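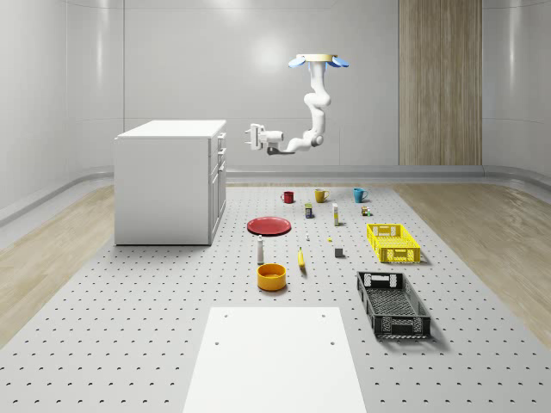 The Marras cell in simulation, with the arm on its ceiling mount and the kitchen cabinet at left. Render: Jalamitz

Dagim Ayele keeps a maintenance log for a robot cell that has no bearings to grease. The cell, called Marras, runs on the simulation servers at Jalamitz, where he has been responsible for it since the first version was checked in. The log stands at entry 201.

"People expect a simulated cell to stay the way you left it," Ayele said. "The files do. Everything the files depend on moves. The physics library gets an update, somebody re-exports a mesh, a default changes. Then the arm that closed on a handle last week slides off it."

Marras is a single arm hung from above over a perforated platform, with a cabinet on one side and a stock of household objects: mugs, a plate, a bowl, small packages, crates. Teams at Jalamitz use it to test grasping and drawer opening before a program is passed to the hardware group at Ferkevstead. Ayele's job ends where theirs begins. Between the two he is expected to guarantee that a given program, started from a given state, produces the same motion on any server in the building.

Setup begins with the ceiling mount. The base frame of the arm is defined there, and every other position in the cell is expressed relative to it. Ayele described this as the decision he would defend most strongly. An earlier version placed the origin on the floor, and each change to the height of the mount meant editing the cabinet, the platform and every saved object position by hand.

"Now the mount is the reference and it does not move. If someone wants the arm higher, they are asking for the room to be lower. It is the same arithmetic, but there is one number to change and one place to check it."

After the mount comes the joint zero check. The arm is commanded to its reference pose and the reported angles are compared with the stored set. In a simulator the two should agree exactly. When they don't, the usual cause is a modified arm description file in which a joint axis has been flipped or an offset entered twice. The check runs without gravity first, then with it. A difference that appears only in the second run points to link masses or to the controller gains.

The cabinet is handled separately. It is an articulated model, with each drawer on its own sliding joint, and each joint has a travel limit, a friction value and a damping value. Ayele's colleague Augustina Kwofie measured the pull force on a physical drawer at Ferkevstead in March and supplied the values the model now uses. Before that, according to Ayele, the drawers were far too easy to open.

"You could brush one and it would coast to the stop. Programs passed that had no business passing. Augustina gave me a curve, not a single value, and I fitted friction and damping to it. The first few millimeters are the difficult part. A real drawer sticks a little before it goes."

The most frequent repairs concern contact between the gripper and the handles. The visible shape of a part and the shape used for collision are two different models. The visible one may be as detailed as the artist likes. The collision model is built from simple convex pieces, and where the pieces fail to follow the visible surface, a finger either stops short in clear air or sinks into the part.

Entry 188 in the log records a case of this kind. A drawer program had run without faults for months, then began losing the handle partway through the pull. The commanded path had not changed, and neither had the drawer. Ayele stepped the simulation one tick at a time and plotted the contact points, and found that one finger was touching along an edge of its collision piece when it should have been touching across the face of the pad.
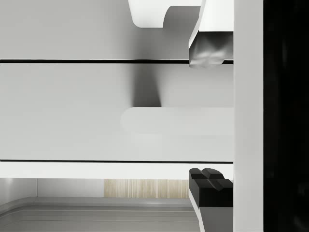

"With edge contact you get one or two points, and the solver shifts them every step," he said. "The grip force looks correct on the plot. The direction is what wanders. Over a long pull it adds up and the finger walks off the end."

The cause was a re-exported finger mesh. The export tool had merged two convex pieces into one and rounded the result. Ayele split the pieces again, rebuilt the pad as a separate body and locked the file. Any change to a finger now requires a review by Ho-yin Au, who maintains the gripper models for all of the cells at Jalamitz.

Au joined the conversation for part of the afternoon and was asked whether it would be simpler to raise the friction coefficient until the handle stayed put.

"It would be simpler, and we have removed that fix from other cells more than once," Au said. "High friction hides bad geometry. Then the program goes to hardware, the rubber is what it is, and the handle slips. If a grasp needs more friction than the pad has, I want it to fail here."

The routine for Marras is fixed. Each night the servers run a regression set of 1445 short trials, covering reaches, grasps, placements and drawer pulls. The seeds are stored with the trials, and the results are compared with the previous night's run. A trial that changes outcome is flagged, including one that changes from failure to success. Ayele looks at those first.

"An unexplained pass is a fault I have not found yet," he said.

The drawer pulls have a longer test as well. After any edit to the cabinet, the fingers or the physics settings, one drawer is opened and closed for 100 cycles with the same program. Ayele records the resting position at the end of each cycle. Steady drift in one direction means that the joint is not reaching its closed stop, and the next step is to look at the stop stiffness and the time step together.

The time step is the setting visitors ask about most, and he is reluctant to touch it. A shorter step improves contact and lengthens the nightly run, which already has to finish before the first users log in. He made one change to it in the past year, after heavy contact in the crates caused objects to jitter. The change cured the crates and disturbed the drawer pulls enough that the friction fit had to be repeated. He would do it again, he said, but with the fit scheduled in advance.

Loose objects get less attention. Each has a mass, a center of mass and a collision model, and on reset each is placed just above its surface and allowed to settle for 30 steps before a program may start. Skipping the settling period gives a small kick to anything that begins in slight overlap with the surface. Round objects are the worst, and a mug handle can be troublesome when its collision piece has been closed over so that a finger cannot pass through. That fault is still open in the log for one model.

Rendering is treated as a separate layer. Ayele can switch off lights, shadows and surface finishes without changing the outcome of a trial, and the nightly set runs that way. Teams that train on camera views need the full render, and for them he keeps a second, smaller check that compares stored views against new ones after a graphics driver update.

The next scheduled work is a move to a newer release of the physics library, with the old release kept in parallel until the full trial set agrees. Kwofie will repeat the drawer measurement at Ferkevstead, this time on a unit that has seen more use. Ayele has asked her for the closing curve too.

"We only ever measured the pull," he said. "For the push I used the same numbers with the sign changed. It has been on my list since spring."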